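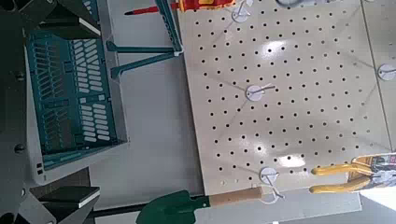

How far back from the pegboard should the arm's base be bolted down?

Far enough that the gripper can reach the farthest hook with the elbow still bent. On our build that came out to 47 cm from the base center to the near edge of the board. Measure your own arm before drilling, using the steps that follow.

Setting up a tool-hanging cell on a workbench

These are the build notes for the tool-hanging cell at the Urnport shared workshop. The arm is a Brosska kit arm with the stock two-finger gripper and a wrist camera. It picks a hand tool off the bench and hangs it on a pegboard hook. Everything runs from a laptop on the shelf below. If you already have an arm that moves and a camera that streams, plan on one weekend for the mechanical part and a few evenings for teaching positions.

What you need

A two-finger arm with a wrist camera
Pegboard panels, pale color, stiff enough not to flex when pushed
Round-base hooks with a single wire prong
A slotted plastic crate for tools waiting to be sorted
A few light hand tools: a screwdriver, pliers, a small garden shovel
M5 bolts, washers, and a 2 mm shim set
Masking tape and a fine marker

Step 1. Find the reach

Clamp the arm to the bench, do not bolt it yet. Jog the gripper out to where the farthest hook will be and look at the elbow. If it is straight or close to straight, move the base in. An arm near full stretch loses lifting strength and gets jumpy in the last bit of travel. Mark the base position with tape and check the nearest hook as well. The arm should reach that one without folding back on itself.

Step 2. Fix the panels

Screw each panel down at the corners and once along each long side. Leave a narrow gap between neighboring panels so one can come off without disturbing the other. Press on the middle with your thumb. If it gives, slide a shim underneath and press again. A panel that moves 2 mm under load is enough to make the prong miss a hanging hole.

Glossy pegboard throws bright spots back at the wrist camera. The holes under a bright spot wash out and the grid finder skips them. Move the lamp to the side first. If that is not enough, tape a sheet of tracing paper over the lamp, or wipe the board with a fine abrasive pad to dull it. Lowering the exposure alone made our dark tools vanish into their own shadows.

Step 3. Place the hooks

Space the hooks wide. The gripper needs room for its fingers on both sides of the tool, and a long handle swings more than you expect when it comes off the bench. Seat every base flat against the board. A wire prong that has been bent by hand should be replaced, as the taught position depends on where the tip is.

Step 4. Calibrate the camera

Load the Spanos grid routine and point the wrist at a clear patch of pegboard. The holes serve as the target, so no printed checkerboard is needed. Enter the hole spacing from the panel's data sheet or measure it across several holes and divide. Take 8 views from different heights and tilts. Throw out any view where glare covers a corner. Run it again after any knock to the wrist, even a small one.

Step 5. Teach the picks

Start with the screwdriver. Grip it across the handle, close to the shaft end, and lift straight up before turning. Save that as the approach, grip, and lift positions.

Pliers are harder. Coated handles grip well, but the two halves open if you squeeze only one. Close the fingers across both handles near the pivot. Tools still on a retail card can be used for testing the detector, but take them off the card before teaching a grip.

The shovel goes last. The blade end is heavy and will rotate the tool in the fingers. Set the gripper force to 40 percent and move the grip toward the blade until it hangs level.

Step 6. Run it slowly

Set the speed limit low and keep a hand on the stop button. Run each tool through several times before chaining them together. If a tool bumps the prong, adjust the approach height first and leave the sideways position alone until the height is right.

Keep the crate in one spot. We marked its corners with tape, and the Zondby script reads the crate position from a fixed entry in the config file. If you move it, change the entry too.

The cell is free on Wednesday evenings. Save your positions under your own folder name and park the arm before shutting off power.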